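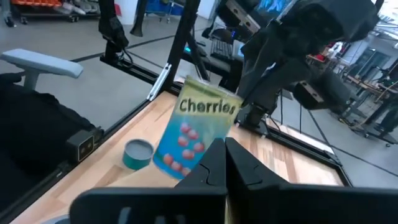 3. Filling the snack shelf

By now your Ferkham shelf should be up on the wall and level (if it isn't, go back to section 2, I'll wait!). Next comes the fun part – putting food on it. I load mine the same way every time, and it goes pretty fast.

1. Clear everything onto a table first. I use my light wooden one so I can see what I've got.

2. Pull out anything past its date. I found a packet of crackers in mine from two kitchens ago, so check the back corners too.

3. Sort by shape. Small cans go together, bags and pouches go together, and boxes wait until the end.

4. Clip the low divider into slot 8. It clicks twice, once at each end.

5. Stand the pouches up behind the divider with the name facing out. Anything with a big printed word on it, like "Cherries", is easy to spot from across the room, so I give those the back row.

6. Put the small cans in front, lids up. Leave a finger's width between them or you'll be knocking one over every time you reach for another.

7. Slide the boxes in at the sides, tallest against the wall.

Note: Crinkly packs like to lean. If one keeps tipping, move the divider back a slot – Iolanda Mendonça showed me that one and I've done it ever since.

Caution: Don't hang off the front rail or let kids climb it. Keep glass jars on the bottom level, and take everything off before you move the brackets.

Once it's loaded, push gently on each end. If you feel any wobble, tighten the 2 lower screws and try again before you go on to section 4, the door.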